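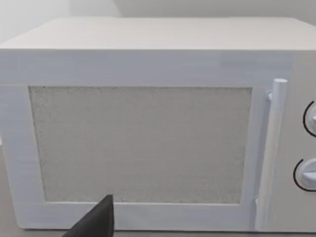
Gandby Flag Football Club, Members' Board
2 min read

goklowfan: Friends, we are one win from the playoffs and I can hardly sleep! Beat Zimitz on Wednesday and we're in, even after dropping those 2 games in September.

shetty_end_zone: Love the spirit, but I don't agree we're safe. Zimitz runs the ball all night long, bless them, and we still can't tackle a flag.

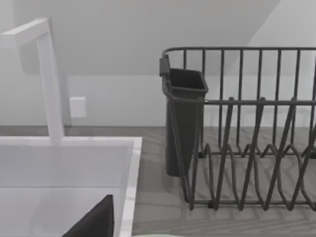

Re: Who starts at quarterback?

goklowfan: Keep the kid in. He threw 5 touchdowns against Shetty, and I was so proud I hugged a stranger.
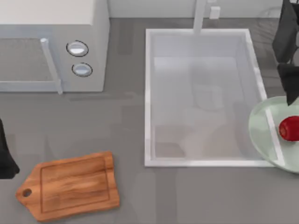

shetty_end_zone: Our defense worries me more, dear. The two deep safeties line up one right behind the other, stacked like the knobs on that microwave, and the whole sideline is wide open. Spread them out, please!

goklowfan: Fair, but I'd still blitz. See you at 6:30, I'm bringing chili.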